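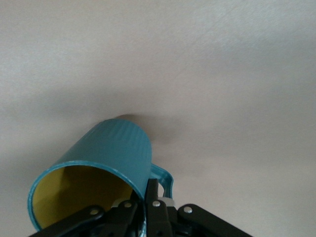

How often should you check your mugs for chips and cracks? Every couple of months is plenty for a normal household, and right away for any mug that has had a knock.

September 2019 | Posted by the Elteo kitchen blog
2,338 shares | 6 comments

I started doing this after a handle came off in my hand one morning with a full cup of coffee attached to it. I was fine, my slippers were not. Since then I pull everything out of the cupboard, wipe down the counter and go through the lot with the list below. It takes me less time than a podcast episode and I kind of enjoy it now (I know, I know).

What you need: good light, a dry dish towel, a cotton ball.

1. Rim
Run a dry fingertip slowly around the lip, then do it again with the cotton ball. If it snags, look closer.
My comment: the cotton ball finds stuff my fingers miss! Go gently if you already suspect a chip. Any chip on the rim and the mug is done for drinking.

2. Inside
Lay the mug on its side with the mouth toward the light and look right down to the bottom. Check for hairlines, gray spoon marks and worn patches.
My comment: a pale or bright lining shows cracks much better than a dark one. The teal mug with the mustard yellow inside is a dream for this part, although it does get shadowy toward the bottom, so I turn it a little at a time. Spoon marks usually scrub off with baking soda. Cracks don't.

3. Outside wall
Turn it all the way around. On ribbed mugs, feel along the ridges too.
My comment: ridges collect dried-on dish soap and it can look just like a crack. Wipe first, panic second.

4. Handle
Look at both spots where the handle meets the body. Hold the mug over a folded towel and give the handle a light wiggle.
My comment: I'm strict here, for slipper reasons. A fine line at the joint means out, even if it feels solid. No glue – my Pumphrey soup mug was glued and it let go in the dishwasher.

5. Base
Feel the bottom for rough spots and set the mug upright on a flat counter. Does it rock?
My comment: a rough foot scratches tabletops. I lost the finish on a Kesta side table that way. A little wobble I can live with if it's a pencil mug.

6. Fill test
Fill with cool water, set on a dry paper towel, leave for 50 minutes.
My comment: only for the ones I'm unsure of. Damp ring on the paper, no more coffee in that mug.

Sort as you go: keep, demote (pencils, paint brushes), toss. Wrap the tossed ones in newspaper before they go in the trash so the bag doesn't rip and no one gets cut.

I still have the Fluvitz espresso cups to go through, and those are fiddly little things, so they can wait until October.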